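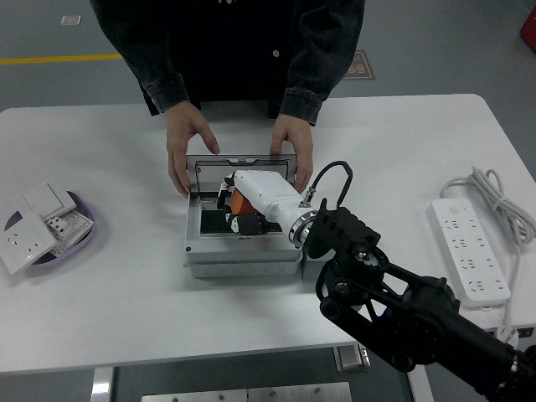 Hallo Polyxeni, hallo Liste,

zu den Bodensteckdosen kann ich was beitragen, wir haben in Stindmont gerade den ganzen Gruppenraum neu geplant. Die erste Frage war bei uns gar nicht, wie viele Dosen rein sollen, sondern was für ein Deckel! Ich bin inzwischen Fan von so einem rauchgrau getönten Klappdeckel mit der kleinen Lasche oben in der Mitte, weil man da mit dem Finger gleich drankommt und trotz der Tönung noch ein bisschen durchschaut. Stell dir das Ding unbedingt vorher mal auf den Tisch und klapp es auf - im Katalog sieht das alles gleich aus. Wir haben auch gleich die Wandsachen danebengelegt, Steckdose und Wippschalter in Weiß, und eins der Teile umgedreht, um uns die Klemmen auf der Rückseite anzugucken.

Octavio Villanueva schrieb am Dienstag:
> Steckdosenleisten reichen doch völlig. Wir haben im
> Vereinsraum zwei unter dem langen Tisch und fertig.
> Für 300 Euro pro Bodendose (mit Einbau) kann ich mir
> sehr viele Leisten kaufen. Und was ist mit Wischwasser?

Octavio, beim Preis hast du ja recht, das läppert sich. Unser Angebot von Michiels lag bei 2520 Euro für alles, also Dosen, Leitungen und Estrich wieder zu, und das von Zedbridge bei 3797, da war aber die Wand noch mit drin. Die Leiste bleibt bei uns für die Nähmaschinen auch erst mal im Einsatz. Nur quer durch den Raum will ich keine mehr liegen haben, Yesenia ist letzten Winter zweimal mit dem Teewagen hängengeblieben.

Wischwasser: lass dir schriftlich geben, für welche Bodenpflege die Dose gedacht ist, das ist je nach Modell verschieden. Und miss die Einbautiefe nach, BEVOR du bestellst (wir mussten eine Position verschieben, da lag ein Heizungsrohr).

Polyxeni, wenn du magst, schick mir deinen Grundriss, dann male ich dir rein, wo ich die Dosen hinsetzen würde. Ich komme aber erst im September dazu.

Viele Grüße
Fidelina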